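Fokorano Shared Workshop - Course Notes
Unit 4: Two-arm cell, end effector wiring and bin transfer
Instructor: Seraina Gruber
Revised 2 June 2021

4.1 Scope
Unit 3 ended with both arms bolted down and homed. This unit covers the gripper cable, the tray layout and the first transfer program. Bring your printed joint limit sheet.

4.2 Cable routing
The gripper cable runs from the connector on the gripper body back to the wrist. Leave a free loop large enough for full wrist rotation in both directions. Do not tie the loop to the housing. Jog the last joint to each limit at low speed and watch the connector - if it is pulled sideways at any point, lengthen the loop and repeat.

4.3 Tray layout
Trays and bin stand in a row on the white tabletop. Teach the pick points from the red tray and the drop point over the white bin. Soft items wrapped in glossy plastic reflect unevenly, so set the grip width by hand and do not rely on the depth reading.

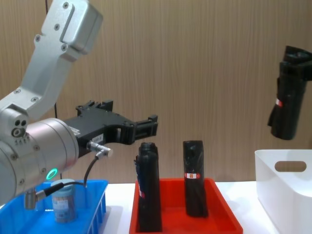
Fig. 4.1. Two-arm cell with one roll held over the white bin. The silver arm's gripper is open.

4.4 Transfer program
Load program 1684 and save it under your own initials. Set the shared-zone flag before either arm crosses the center of the table. One arm moves in the zone at a time; the other holds position until the flag clears. Approach height is set in line 17.

Common faults:
Code 2432 - zone flag not released. Check the exit move.
Code 2603 - grip width not reached. Reopen, re-teach, run again at low speed.

4.5 Before Unit 5
Hand in your taught points and fault log to Gebhard Zürcher. Unit 5 starts in September and uses the same cell.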